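Brestuma round table, nine months in

I put off writing this because I wanted to live with the thing first, and by now I feel I've wiped, bumped and eaten off it enough to have an opinion. We bought the Brestuma from Wolla back in March, for almost 300 dollars, after years with a rectangle that took up half the kitchen and bruised everybody's hips.

First, the good part. A round table is so friendly! Everyone can reach the potatoes, everyone can hear the story, and one more chair squeezes in somehow. Ours gets breakfast, homework, taxes and a very long card game every Wednesday, and the pale top hides crumbs better than I'd like to admit (I still wipe it, mostly).

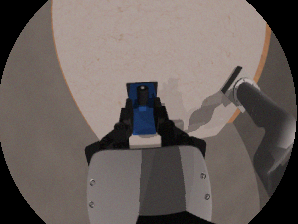
My sister-in-law thinks I'm too easy on it. Hers started to wobble by the end of the first summer, she told me, and she had to tighten the center bolt twice before it settled, so she'd only give it a grudging pass.

Fair enough - mine has needed one turn of the wrench so far. Assembly took me most of an evening, and the leaflet is no help with the feet, so lay the top face down on a blanket and leave the bolts a little slack until all the legs are on. I also looked at the Viditlow, a prettier table with a base that got in the way of my knees. I'd buy the Brestuma again, though I'd ask for the felt pads up front.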